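Canuvetti Brass opens its winter season with a new horn concerto and free rehearsals

Oct 30, 2026
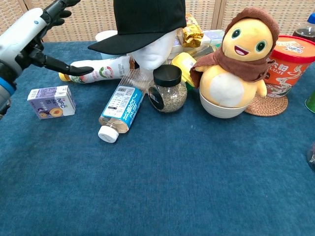

I've played second trumpet in Canuvetti Brass long enough to know that our press releases usually get written by whoever leaves rehearsal last, so hello, it's me again! We have a lot going on this winter and I'm going to try to get it all in.

The big news first. In February we'll give the first performance of a concerto for horn and brass ensemble, written for us over the past two seasons. It runs 18 minutes and goes straight from the slow movement into the finale without a break (our horn player has asked me to mention this, with feeling). The solo part sits high for a long stretch in the middle and then drops down to notes I didn't know the instrument had. I love it. My own part has a muted solo near the end that I've been practicing in the laundry room.

We'll play it at Prirance Hall, where we recorded our last album. The hall has 1,153 seats, a lot more than we're used to filling, so please bring friends. The second half is all older music: some Gabrieli with the players split between the stage and the balcony, a set of dances we arranged ourselves, and a suite that our tuba player has wanted to do for years and finally wore us down about.

Before that, we're opening two rehearsals to the public at the Vovier Music School. These are free and pretty informal. You'll hear us stop, argue over tempos and start over, and students are welcome to bring their instruments and stay for a reading session afterward. We have room for 70 people at each one. The parts are fine for anyone who has played in a school band for a couple of years, and if you've got a trombone gathering dust in a closet, come on down.

The concerto was paid for by the Hegde Fund for New Music, which also covers the printing of the score and parts. Other ensembles will be able to borrow them after our performance. We'd be thrilled to hear somebody else play it, even if they play it faster than we do.

Tickets for the February concert are on sale now at the Prirance Hall box office, with half-price seats for students. Rehearsal spots can be reserved through the front desk at Vovier. Reporters who'd like an interview or a look at the score can write to the ensemble's office, and one of us will get back to you between rehearsals.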